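Bimanual cloth demos with handheld grippers: policy stalls after first fold. Demonstration problem or data problem?

Asked in: Teaching and Teleoperation
Tags: imitation learning, handheld gripper, deformables, two arms

We are collecting demonstrations for a two-arm cloth task. Pick up a crumpled cloth from a bed, stretch it, lay it flat, fold once, fold again. No robot is involved in collection. One operator holds a gripper in each hand and does the task on the bed, with a camera on each gripper and one at the head. Trajectories come from visual tracking on the wrist cameras plus IMU. The jaw width is logged separately.

We started with leader arms (a Stunow pair) and moved to handheld because the leader arms were slow. An operator on the leader arms needed several tries to get both jaws onto a hem. With the handheld grippers the same person gets it on the first or second try and the motion looks natural.

The stretch phase is the part I am least sure about:

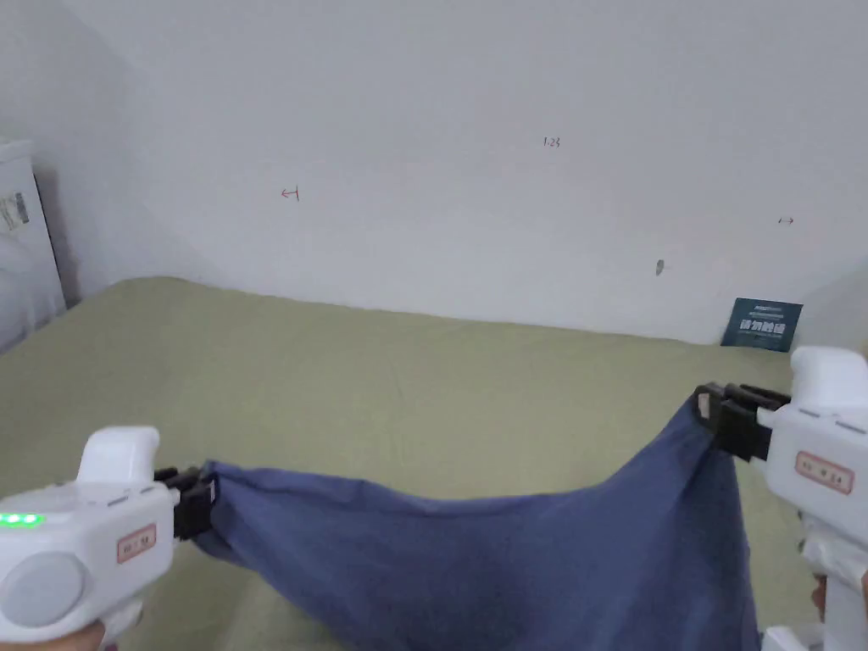
Stretch phase, both jaws closed on the cloth, head camera.

Setup details, in case they matter:

Training set is 1,839 episodes after filtering, out of 2,760 recorded. The filter drops episodes with tracking loss longer than a few frames and episodes where the operator said "bad" at the end.

Policy is a diffusion policy on both wrist images and relative end-effector pose. Action is relative pose for each hand plus jaw width. The head camera is recorded but is not a policy input at the moment.

Robot is two Matell arms on a fixed stand with the same jaws and the same wrist cameras as the handheld units. Hand-eye calibration was redone in August.

What happens on the robot: the pick is good. The lift is good. The stretch is usually acceptable, although the right side tends to come out with more cloth hanging than the left. The lay-down works. Then the arms go to the first fold, complete it, and stop. They do not freeze completely. Both end effectors make small movements in place, a few millimeters, and the jaws stay open. If I push one arm slightly toward the cloth it sometimes starts the second fold and finishes it correctly.

Things I have tried: longer training, a larger observation horizon, removing the slowest ten percent of episodes, lower learning rate. The longer observation horizon made the pick worse and did nothing for the stall. Validation loss is flat and looks fine in all cases.

When I play back the raw episodes, the operator pauses after the lay-down and again after the first fold. The pauses are not long, but they are in nearly every episode. At those points the grippers are open and resting on or close to the cloth.
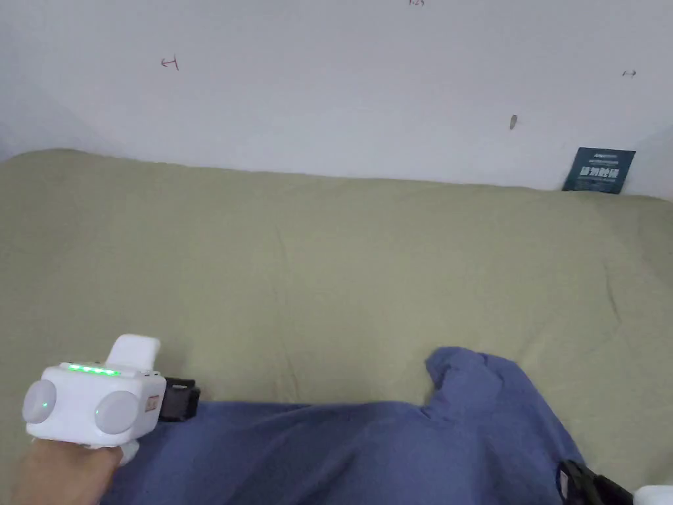 My first thought was to cut the pauses out, but then there is a jump in the wrist images, because the hands are never completely still. My second thought was to tell the operators not to pause. They say they need it to decide where to grab next, and I believe them. I tried it myself and I pause too.

So, two questions:

1. Is this a known effect of how the task is shown, and can it be fixed in the existing 1,839 episodes, or do I have to collect again?

2. Would going back to remote control for part of the task help? With the leader arms the recorded motion is at least motion that the robot really did.

Tala Saab

3 answers, sorted by votes

Answer 1 (accepted)

It is a known effect. At the pause, the observation is almost constant and the action is close to zero for many steps. A policy with a short history cannot tell step 5 of the pause from step 40. Most of the samples at that observation say "stay", so it stays. Your push moves the wrist view out of the region where "stay" dominates, and the second fold starts. The small movements are the operator's hand tremor, learned correctly.

The loss will not show this. Predicting near-zero motion during a pause is an easy target and pulls the average down.

For the existing data, in this order:

Resample by motion instead of by time. Compute the combined speed of both hands plus the jaw rate. Where all of it is under a threshold, keep every fourth or fifth frame. Do not delete the whole pause. Keep enough frames that the wrist image changes smoothly from one to the next, and recompute the relative actions AFTER you drop frames. If you keep the old actions you will have removed nothing that matters. Interpolating the tracking to fill gaps will make it worse, so leave that off.

Use the jaw rate as well as hand speed. At the start of a grasp the hands are nearly still and only the jaws move. If you threshold on hand speed only, you will thin out exactly the frames where the cloth is pinched, and your pick will degrade. I did this once and lost 2 weeks looking for a calibration fault.

Then check the pauses at the start and end of each episode separately. Trim the start hard. At the end, keep some stillness, otherwise the arms have nothing telling them that the task is over and they will try to fold a third time.

For new data, let the operators think, but have them think somewhere else. We use a retreat pose: after each sub-task both grippers lift clear of the cloth until the whole cloth is visible between the open jaws, and the operator decides there. The view from the retreat pose differs between "flat" and "folded once", so the next action is determined by the image. With the jaws resting on the cloth the wrist camera gets a close view of fabric, and fabric folded once looks much like fabric lying flat.

Check what the wrist cameras see at the retreat pose before you collect a large batch. Have one person hold both units up over the bed and look at the live view from each.

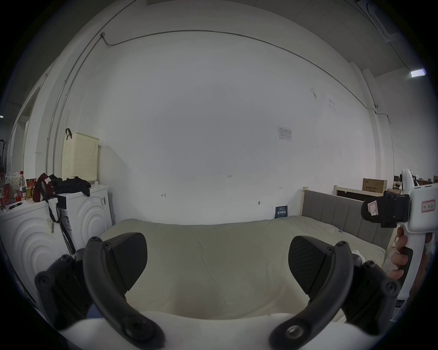
If one hand is much higher than the other, or turned toward the room, the relative pose between hands gets noisy for us, as the two maps share fewer features. Agree on a height. A piece of tape on the wall at that height is enough. We also move the cloth start position between episodes but leave the retreat pose alone.

On your second question: no, I would not go back to leader arms for the whole task. What remote control is good for is corrections. Run the current policy on the robot, wait for it to stall, take over with the leader arms, drive it into the second fold, release. Those short segments carry more information about the stall than another thousand full handheld episodes. Keep them in a separate dataset and weight them up. Mixing them in at their natural ratio will do very little.

About the uneven stretch: check if your operators are mostly right-handed and grab farther from the corner with the right hand. That is in the demonstration, and the policy is copying it. Ask for corner-to-corner grasps or accept it.

Elīna Lukoševičius

Comments on this answer:

Tala Saab: Resampled with hand speed plus jaw rate and recomputed the actions. Retrained from scratch. The stall after the first fold is shorter and in many runs it does not happen. The stall after lay-down is gone. Collecting a small batch with the retreat pose now. Accepting this, will post numbers if I get clean ones.

Elīna Lukoševičius: Good. If it still stalls in some runs, look at how many action steps you execute before replanning. With very few, it gets back to "stay" too often. Try doubling it.

Tala Saab: Doubling it helped. The pick is a little less precise, within what the jaws tolerate.

liepina_lab: Does the retreat pose cost much time per episode? We pay by the hour.

Elīna Lukoševičius: Not much. The thinking time is the same, it just happens higher up.

Answer 2

Have you tried adding the head camera as an input? We had something similar at Liepiņa with towels and the wrist views were not enough to know which fold we were on. With the head camera it could see the whole cloth. The drawback is that your head camera is on a person during collection and will be on a stand on the robot, so the viewpoint does not match. We cropped and augmented a lot. It was OK but not great.

Another option is a stage label. Somebody presses a button on the gripper when a sub-task finishes and you feed the stage number to the policy. At run time you need a small classifier to produce the number, and when it is wrong the arms do the wrong fold with full confidence. It worked for us on towels and failed on shirts.

I would also look at the 921 episodes the filter threw away. If tracking is lost mostly when the grippers are close to the cloth, then the filter is removing a particular part of the motion and not random episodes.

Comments on this answer:

Tala Saab: The last point is correct for us. Most of the tracking loss is at lay-down, when both wrist cameras see mainly cloth and sheet. A plain sheet does not give it much to hold on to. I will try a patterned one.

Elīna Lukoševičius: If you change the sheet, change it several times. Otherwise the policy learns the pattern.

Answer 3

Get more data. 1,839 is low for deformables, we did not see anything usable on the Onero setup until 3,000. Also make sure that your wrist cameras and jaw encoders are synced, ours were off by several frames and the symptom was also the arms stopping.

Comments on this answer:

Tala Saab: Sync was checked with a flashing LED, it is within one frame.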